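Workshop notebook, January
Bench 2, countertop sealer comparison, continued

Picked up where I left off before the break. The question is still whether the Virnoron sealer does anything on polished marble that the old Grirero one doesn't, and I am still not convinced. The sales sheet says it keeps oil out "for the life of the stone." Whose stone, and how long a life, it doesn't say.

Setup as before. Offcuts from the same slab, all from the Geerts yard, honed on one half and polished on the other. Eight pieces in total: some with Virnoron, some with Grirero, some with Zivari (the cheap one), and a pair left bare. Olive oil, lemon juice, cold coffee and red wine, one drop each, covered with a watch glass so the drops don't dry out at different rates. Last time I forgot the covers and the coffee numbers were useless.

First reading at 9:40. Bare pieces took the oil straight away, dark ring already, no surprise. All the sealed ones looked clean to the eye. I don't trust the eye much at this stage. Wiped one corner of each with a dry cloth and left the rest.

Second reading after lunch. Lemon has etched everything. Everything. Sealed, unsealed, cheap, expensive, same dull spot you can feel with a fingernail. This is what you'd expect, as acid eats the polish and a sealer that soaks in can't stop that, but the Virnoron sheet has a cut lemon on the front page and people are going to draw the obvious conclusion from it. I would like to see that claim tested by someone who isn't selling it.

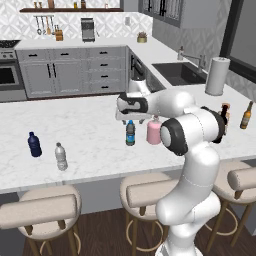
Countertop notes, kept by H.

Back to the oil. Under the low lamp the Zivari pieces do show a faint shadow on the honed side. Polished side nothing. The Grirero and Virnoron pieces I can't tell apart, and I tried with the labels turned over and got it wrong as often as right. So at this point the difference between them is the price on the can.

One thing bothering me: the slab itself. The pale gray marbles vary a lot from one end to the other, and our offcuts came from wherever the yard happened to be cutting. If the Zivari pieces came from a more open part of the slab, the shadow may have nothing to do with the sealer. Should have marked the positions before they were cut. Too late now. Next batch, chalk numbers on the back before it leaves the yard.

Also tried the water drop test that everyone swears by. Beads up nicely on all the sealed pieces, and on one of the bare ones too, so I'd say it tells you that the surface is smooth and possibly a bit greasy. I'm going to stop writing it down as a result.

Wear test: the felt pad rig stopped at 885 strokes out of 3,000. Belt again. I'm not going to compare a worn piece at 885 with anything, and whoever wants a number for the handout will have to wait. New belt is in the drawer under the vise — the short one, the long one slips.

To do:
Rerun the oil on the honed side only, longer soak.
Ask Geerts if they still have the end piece of the slab.
Rinse the lemon off properly this time, with water and no cleaner.
Leave the coffee drops covered overnight and read them before anyone turns the heating up.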